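HR portal log, Favmont training records
Opened October 28, 2021

Great news first: the new Pruvov portal is a joy, and 30 of our staff are already in! One snag. Safety certificates from May show as expired.
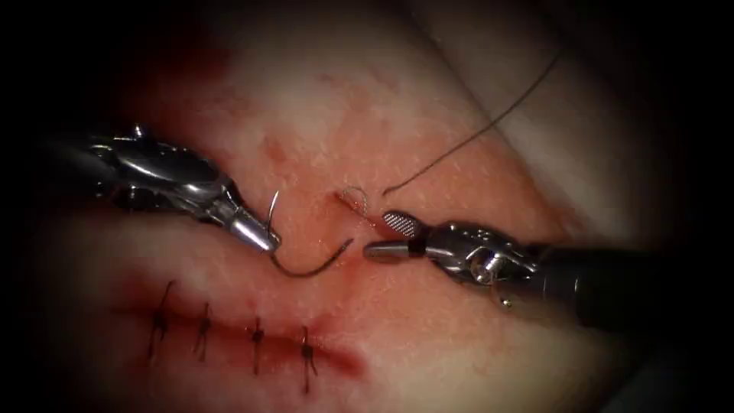
Certificates uploaded as PDFs are fine, so I looked at the course pages next. The suturing module, the one with the curved needle held over the slit, opens beautifully, but its renewal date is blank. Same for 4 others.

Tried clearing the cache. No change.

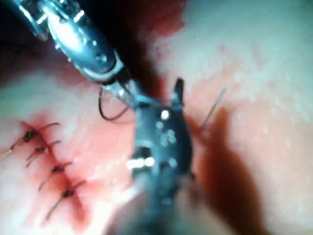
Suturing module: thread and two instruments

Caldeira support replied within 2 hours (brilliant!) and asked for a fresh import from the Skavumstead site. Ran it, and 19 records came back with the right dates.
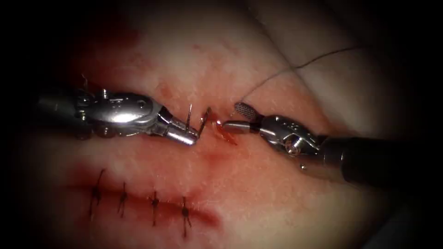 Still open
Renewal dates on the remaining records. Second import queued for tonight.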